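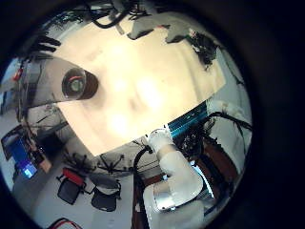
Fernen Room Set

Version 2, 18 November 2018

Fernen is a small collection of pictures from indoor rooms, prepared at Itbridge. We collect it for people who study how a room is lit and how ordinary things in it look under warm and cold lamps.

Contents

The set has 700 pictures in 30 folders. One folder is one room. Inside each folder there is a text file, room.txt, with the kind of lamp, the colour of the walls and the floor, and the month of the visit. Most rooms were visited in June, when the days are long, so please do not use the set to compare seasons.

Lighting

Ceiling lights stay switched on during the whole visit. We did not correct the white colour afterwards. Cream walls and cream light are difficult to separate, and in such cases the field wall_colour says "unsure".

Cables and plants

The label "hanging" is used for everything which comes down from above: cables, leaves, cords. When it is not clear if a dark shape is leaves or wires, the label is "hanging_other". Please keep this label when you make your own list.

Known problems

In the folder Udent the floor is labelled as wood also where it is only wood-coloured. The folder Liu has 100 pictures, more than the other rooms, and you may wish to take only a part of it for training.

Use

Free for study and teaching. If you find a wrong label, write the folder name and the picture number in your message.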